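Home Diary Workroom Recipes Contact

We use cookies to remember your settings and count visits. Accept / Manage

May 2022

The big white table is finally in and I am far more pleased about it than a grown adult should be. It's the Skamum one, bought second-hand from an office clearance after I'd dithered since February (I had a note stuck in the back of this diary saying "measure alcove!!" and of course I never did). In the end I measured it with the tape borrowed from next door, got it wrong, measured again and ordered it anyway.

Getting it up the stairs took 2 goes. First time we met the bend with the legs still on and had to reverse all the way down to the hall, where it blocked the front door for an hour while we had tea and went off in a sulk. Legs off, second attempt, up it went – one new dent in the banister, which I shall be covering with a coat.

The old pine desk has gone to the landing for now. I can't say I'll miss it. It had that slope to the left, so every pencil I ever put down ended up under the radiator. I did find 7 of them there when I moved it, plus a bulldog clip and the lid of the Irnix glue I'd blamed everyone else for losing.

What I love most is the plain white. I'd been worried it would feel like a dentist's, but with the blind halfway up it just looks calm, and you can spread pattern paper right out and still see the pencil lines. It isn't perfect, mind. It's had a working life already and there are scuffs and faint grey smudges and little dark specks scattered all over it. I've had a go with washing-up liquid and then with the Domero cream cleaner, and I'm told bicarb is next. I rather like it marked though! A spotless one would have made me nervous, and I'd have ended up cutting out on the floor again with my knees complaining. 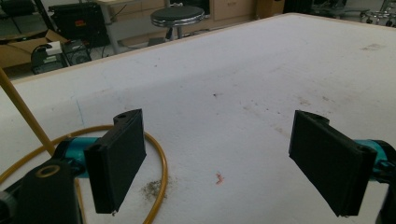
Leave the marks alone, was the advice that came back when I asked on the sewing board, you'll only take the finish off and then it drinks up every cup of tea you put near it. Get a cutting mat for one end and a bit of oilcloth for when you're gluing, and stop scrubbing.

So I've stopped scrubbing. Mat is on the list, oilcloth too, and I still need felt pads for the feet before the floorboards get it. Tomorrow the blue curtains, if I can find where I put the hooks.

Recent entries
Kong the cheese plant gets a bigger pot
Sorting the button tins
Three ways to ruin a zip
The landing cupboard, part 2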